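Search this site Enter keywords

Grenex Bench 2 - Pre-Session Inspection, Bimanual Handover Study
Filled in March 8, 2022. Comments from the inspector, who was asked to keep them short.

1. Grip check
Rod held at the fingertips, the row of three blocks clear of the jaws. PASS. The rod's beaded section stays above the grip - earlier drafts of the method let people grab the beads, and the policy learned to love them.

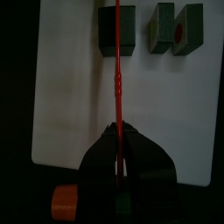 2. Enclosure and cabling
Black cloth on all sides: PASS. Arm bases tight: PASS. Cable slack at full reach: PASS, with a sigh. Emergency stop tested before power-up: PASS, 4 presses, 4 stops.

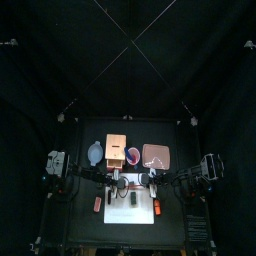
3. Scoring
The Pirnodmont method scores a handover by how little the receiving arm corrects after contact. In January our learned policy beat the scripted one over 181 trials, mostly by being less sure of itself. Clutter is where the lead shrinks, so the layout matters: with the wooden box, the cup and the pink tray in a row at the back, both arms have to do their business over the paper. Mark COMMENT if anything in that row has migrated. Things migrate.

4. Wrist views
Compare left and right before recording. Colored dots on the block ends should be readable in at least one of them. PASS. Lighting is dim, as specified by somebody with better eyes than mine.
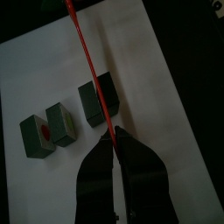 Does a failed trial have to be thrown out?
Keep it and tag it. The method needs failures to set its correction threshold, and we have never been short of supply.

Comments (3)

prultell_bench: Item 2 should come before item 1. I've said this before.

gripfan20: Is the 181 with or without the restarts?

Inspector: Without. With restarts it's a different paper.

Contact Grenex Labs | Copyright Grenex | Back to top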